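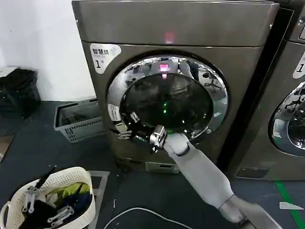
Teleoperated demonstration work at the Skudville site moved from shirt folding to machine loading in this period, the second task in the Clillier work plan. Door opening took up most of the operator training. The machine doors are round with a polished chrome ring, and the operator brings the metal gripper in at the left side of the ring, near the handle. The reflective ring also interferes with depth readings, so Efthymia Margaritis has switched the door phase to wrist view plus joint positions, with depth masked out.

Demonstrations recorded to date: 2089. Of these, 63 were rejected on review, mostly for dropped garments or a gap in the joint log. The rejected episodes are kept in a separate folder and are not used for training.

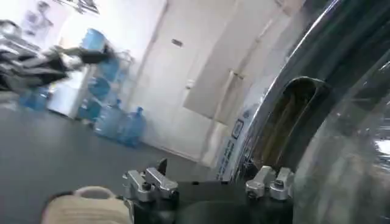 Operator training now takes 16 hours per person before episodes are accepted. The earlier plan assumed 10. The added time went to the approach to the door, where new operators tended to overshoot and trip the force limit. Keerthana Fernandes rewrote the leader-arm scaling for the last part of the reach, and force stops have dropped since the change was installed.

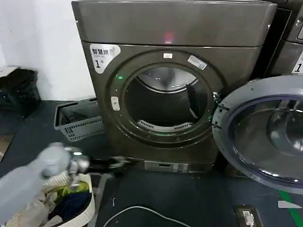
Garment transfer from basket to drum remains the slowest phase. Operators differ in whether they lift one item at a time or a bundle, and the policy trained on mixed data hesitates over the basket. A written rule (single items only) took effect in October. Episodes from before the rule are tagged so that Vrettos can train with and without them.

Open items: replacement finger pads from Pokton, still on order; a second leader arm, pending budget approval. Door closing will be added to the task in the next period.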